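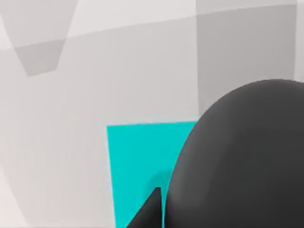
Figure 6.1 Fingertip and rounded part of a dark gray gripper, close view. Computer render.

Chapter 6
Syrups: Sugar, Water and Time

What you need before you start

Chapter 5, the section on weighing. A scale that reads to one gram. The dilution table from Chapter 3, or a photo of it on your phone, fine. If you skipped Chapter 5 go back, we use tare weights from the first page on and won't stop to go over them again.

Key terms in this chapter: simple syrup, rich syrup, Brix, inversion, gum syrup, cordial, oleo saccharum, hold time.

By the end you should be able to make a batch of simple and a batch of rich by weight, swap one for the other in a recipe without wrecking it, and write a label another person can read. Also spot a syrup that's gone off. Also know when to throw it out without asking.

Opening case: the Tuesday daiquiris

Yolotzin Rosales ran the early shift at Berge, a small bar with a long menu. Two bartenders, same daiquiri spec, same rum, same limes out of the same case. One guest orders a second round and sends it back. Too sweet. First one was great.

She tasted both. Really different drinks. Checked the jiggers first, since everybody checks the jiggers first. Fine. Then the limes. Fine. Then the squeeze bottles in the two wells, both marked SYRUP in the same black marker. One was simple. The other was rich, made the night before for the old fashioneds and put in whatever bottle was clean.

Nearly everything in this chapter comes out of that mixup. What is in the bottle, how strong is it, how old is it, and does the label say so. Students usually want to rush on to the flavored syrups – the ginger, the cinnamon, the stuff with tea in it. Those are in Section 6.4. They all fail the same way the plain ones do, so plain first.

6.1 Simple and rich

Simple syrup: equal parts sugar and water. Rich syrup: two parts sugar to one part water. Parts by weight, in this book, always. Many recipes you meet outside it will mean volume and won't tell you. A cup of white sugar weighs less than a cup of water, so one-to-one by volume comes out thinner than one-to-one by weight. Not by a huge amount. Enough to taste in a sour.

Sugar content is given in degrees Brix, the grams of sugar in 100 grams of solution. Simple by weight is 50 Brix. Rich is between 66 and 67. You can check with a refractometer if your program has one, but check the range printed on the side before you buy, a lot of the cheap ones are made for grape juice or beer wort and stop well short of rich. If yours stops short, dilute the sample by half with water, by weight, read it, double the reading. Good enough for bar work.

Method for simple, by weight:

Tare the pan.
Weigh in the sugar.
Weigh in the same weight of water, hot from the kettle.
Stir until clear. No grains on the bottom, tilt the pan and look.
Cool uncovered, then bottle, label, date.

No boiling. Boiling drives off water and your 50 Brix is now 54 or whatever, depending on how long you stood there talking. If you do have to boil, for a spice or a root, weigh the pan before and after and put back the water you lost.

Rich goes the same way, except that it takes longer to dissolve and you will want low heat under the pan. Keep it moving. Pull it off as soon as it's clear. A blender works too and needs no heat at all, but it whips in air and the syrup looks cloudy for an hour or so. Leave it alone, it settles.

White sugar for all the exercises. Demerara makes a lovely rich syrup and we'll get to it, but the color hides undissolved grains and beginers stop stirring too early.

6.2 Swapping one for the other

Recipe calls for simple, all you have is rich. Students cut the amount in half. Wrong, though it's an easy mistake to see your way into. Rich has more sugar per gram than simple but not twice as much: 66.7 against 50. By weight, then, use three quarters as much rich. By volume it's a bit less again, rich being denser, and two thirds is the number most people carry around in their heads. Going the other way, multiply by one and a half.

Remember the water too. Swap rich in for simple and there's less water in the drink. In anything shaken hard over ice it mostly disappears into the dilution. In a stirred drink, or one built in the glass, you'll notice. Add a barspoon of water or stir a little longer.

Worked problem. A house punch at Virnness is batched for a party. The batch sheet calls for 689 grams of simple. The walk-in has only rich. How much rich, and how much extra water?

Sugar in the simple: half of 689, so 344.5 grams. Rich is two thirds sugar, so divide 344.5 by two thirds: 516.75 grams of rich. The difference from 689 is 172.25 grams, and that goes in as plain water. Round to the gram and write it on the sheet. Write it on the sheet even if you are the only one working.

Do it again on your own for a single drink, 40 grams of simple. You should land on 30 grams of rich and 10 grams of water. If you got 20 of rich, reread the first paragraph of this section.

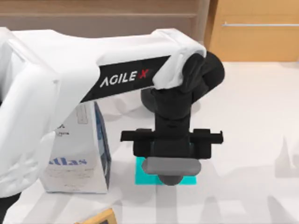

6.3 Hold time and labels

Sugar keeps things from spoiling by tying up water. More sugar, less free water, less for yeast and mold to live on. Rich syrup therefore lasts a lot longer than simple, and simple lasts longer than anything with fruit juice in it. All of them go in the fridge.

The course rule, which is stricter than some bars: plain simple is held 168 hours, so one week to the hour, then discarded. Plain rich, one month. Anything with juice, fresh herbs or fruit peel, three days. Your workplace may have its own numbers and the health code where you live may have others. Strictest one wins.

Signs it's gone before its time: threads or haze, a film on top, fizz when you crack the cap, a bready or sour smell. Any one of those, dump it. Don't strain it and don't boil it back to life. Wash the bottle with hot water and detergent, sanitize, air dry upside down. Topping up an old bottle with new syrup is how a lot of this gets started, so never top up. Empty, wash, refill.

A label needs four things. Name, ratio, date and time made, initials. On the bottle, not the cap. Caps travel.

Good: SIMPLE 1:1 WT, 29/06/2022, 3 PM, NO
Bad: syrup (new)

The initials in the good one belong to Noemí Ochoa, who taught the lab section for this chapter at Clarkel and threw out any bottle without a ratio on it, full or not. People learned quick. The date is written day first there; use whatever order your bar uses but everybody has to use teh same one.

Before you go on

Lab A. Make simple by weight and again by volume, using the same cup for both parts. Taste side by side, then in a daiquiri each: 60 ml rum, 30 ml lime, 20 ml syrup. Write down which you prefer and don't change your answer after you hear what everyone else said.

Lab B. Make rich two ways, low heat and blender. Compare right away and after an hour.

Lab C. In pairs. One person converts a sour recipe from simple to rich, the other makes both versions and serves them blind. Shake for the same time with the same ice. If you can tell them apart, find out why before you leave the bench. Usually the jigger. Sometimes the math.

Allow 45 minutes for A and B together, cleanup included. C can wait for the next session if the ice runs low.

Reading for Section 6.4: the Atlow spec sheets at the back of the book, ginger and cinnamon pages only. Bring your own peeler.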